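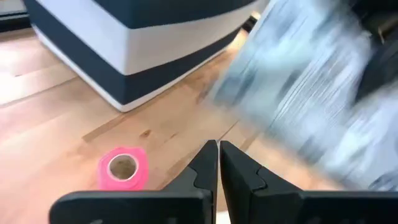
*Fig. 1. Wrist camera view, fingers nearly closed, pink tape roll on the left. The right side is blurred.*

**Collecting pick-and-place examples in a lived-in room – project report, December 2018**
Yaroslav Melnychuk, Hinville

## What I was trying to do

Get enough examples to train a small policy that picks up a named object and puts it next to a box. The arm is driven by hand (leader arm, I move it, the other one follows), the wrist camera records, and the joint positions get saved next to each image. The learning part is the Wesanari code from the course, mostly untouched. So this report is nearly all about the data.

Target was 100 episodes. I have 70 usable ones.

## Setup

- 2 cameras planned, wrist only in the end. The overhead one kept dropping off the USB hub
- follower arm clamped low so it reaches down to the wood surface
- recording with Lovidari, default settings except image size
- labels typed in afterward, one short sentence per episode

I didn't clear the background on purpose. Last year's report (the Pascu one) used a plain white sheet and the policy was lost as soon as the sheet was gone. Striped box stays in, glare on the planks stays in.

## What counts as an episode

Starts with the arm at rest, ends with the object let go and the fingers clear of it. If I dropped the object and got it back I kept the episode and wrote "retry" in the label. If I gave up, deleted. Probably should of kept those too, for failure detection, but disk was full by then.

## Problems

**Blur.** The frame in Fig. 1 is a typical bad one. The fingers are sharp because they are fixed to the camera, the tape and the stripes can still be made out, and the right half is a pale blue-gray smear. Frames like that are no use for finding an object on that side. I first tried a blur score over the whole image, didn't work – the sharp fingers at the bottom pull the score up. Cropping them out before scoring helped a lot.

**Closed fingers.** The gap between the tips is only a sliver in some frames, and from the picture alone it's hard to tell "almost closed" from "closed". I take the gripper opening from the motor reading now, not from the image.

**Pink tape is too easy.** Very bright against the wood. The policy learned to go for pink and ignored the sentence. Fixed partly by adding episodes where the tape is in view but is not the target.

**Light.** The far left of the surface washes out to near white when the room is bright. Left it alone.

## Still to do in January

1. rerecord the early episodes, the labels are inconsistant ("tape", "roll", "pink thing")
2. get the overhead camera back on its own port
3. 2 training runs, with and without the blurred frames, same seed
4. write up results properly, this is data only

Crop values for the finger mask are in the config file, line comments explain which side is which.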